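Review: the Dravcombe shared-bench rules pack for two-arm cells

2023-02-28 | 5 min read | 26 comments | 172 shares

Posted by Csaba Bakos
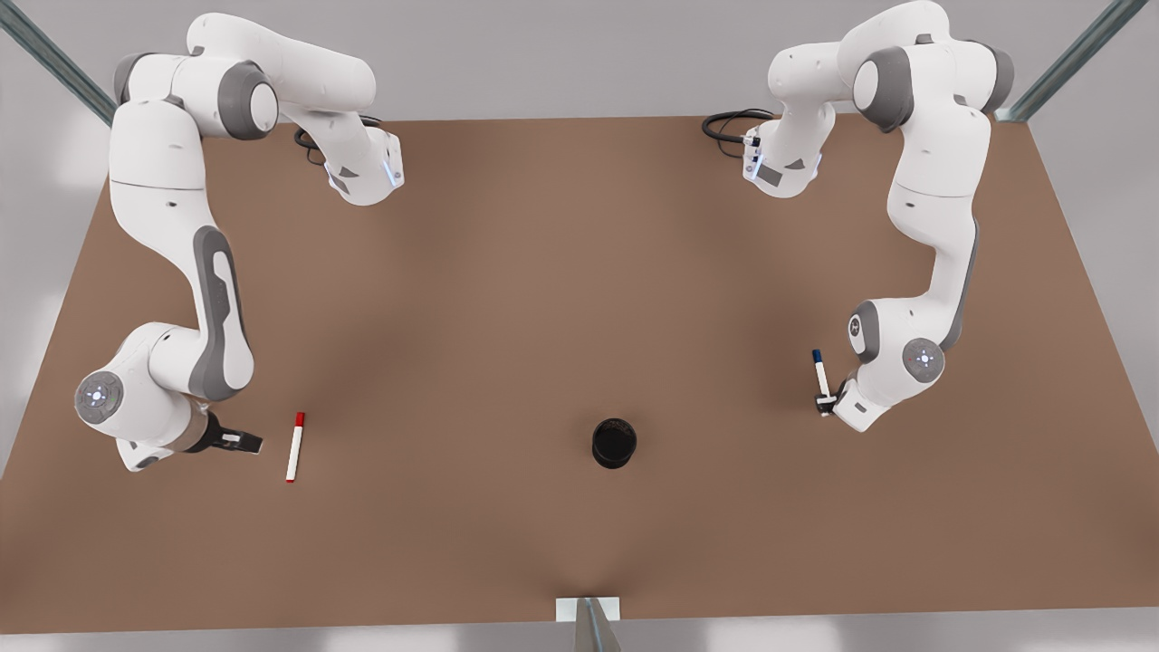
Quick one, I'm meant to be packing for Vutanville. Had the Dravcombe pack on trial since before Christmas and people keep asking if it's worth the money. Short version: mostly yes, with grumbles.

What you get. A ring binder, a PDF of the same binder, a set of bench cards, and a template for writing up each task before you run it. Paid $770 for ours. The Hegyi edition is $800 and as far as I can see the extra thirty bucks buys tabs and a nicer cover. Get the plain one.

It's a house code of practice. Doesn't replace your risk assessment or whatever standard your regulator points you at, and to be fair it says so on page one, in bold. Good. The old Brollerar guide we used before was very cagey on that.

The good bits

Task sheets. Best part by a mile. You write down every loose object, which arm is allowed to touch it, and where each arm stops when it's told to stop. Our first one was markers into a cup. Red cap belongs to the robot's right arm, blue cap to its left, black cup in the middle belongs to neither until one arm asks for it. Sounds fussy for two pens. Took me ten minutes and I found I'd never decided what the second arm does while the first is over the cup.

The middle zone rule. One gripper over the shared spot at a time, the other holds its postion outside the line. If it's holding something, it keeps holding. No putting things down to be polite. We'd argued over that for months and it was nice to have someone else's wording to point at.

Naming. Left and right are always the robot's, never the viewer's. So with the arms at the far side of the table and facing you, the robot's right arm is on your left. Everyone gets this wrong at first, me included, and the pack wants it printed on the bench card in big letters. Do it.

Sim first. Every sheet gets run in simulation before hardware, with the same layout, same objects, same start poses. There's a sign-off box for it. I'd skip half the sign-off boxes in this thing but not that one.

The not so good

Cables. One paragraph! It says to keep them "clear of the working area" and leaves it there. No word on slack, no word on how to check a loop when the shoulder swings through its whole range. And nothing on modelling cables in the sim, so your nice clean sim run can pass and tell you very little on that front. I wrote our own page. You will too.

Status lights. The card asks you to write what each light colour means on your arms, fine, then gives a table already filled in. Bin the table. Use your maker's manual. Someone's going to trust that table and it won't match their machine.

Empty grippers. The pack treats an open, empty gripper as "safe state". Don't agree. Open fingers low over a bench are still a pinch point if a person reaches in for the pen. We changed it to raised and parked, and only then does anybody put a hand over the table.

Paper. Bench cards aren't laminated. At this price, come on. Ours curled up at the corners in a fortnight.

Also the index is a mess, "hand-over" and "handover" have seperate entries with different page numbers.

Who's it for

Small labs, TAFE workshops, anyone with two arms sharing one table and no written rules yet. If you've got a proper safety person you probably have most of this already, and theirs will be stricter. Single arm people, skip it, half the binder is on sharing space.

Support's been alright. Emailed them on the light table, got a reply the next morning, they say it's gone in the April update. Update is free if you kept your order number. I did not keep my order number.

3.5 out of 5. Would be a 4 with a decent cable section.

Will add a note once I've seen the new version.

26 comments

Related
Brollerar guide, second look: still vague on stopping distances
Bench cards you can print yourself
How we mark out a shared zone with tape
Trip notes: Vutanville open workshop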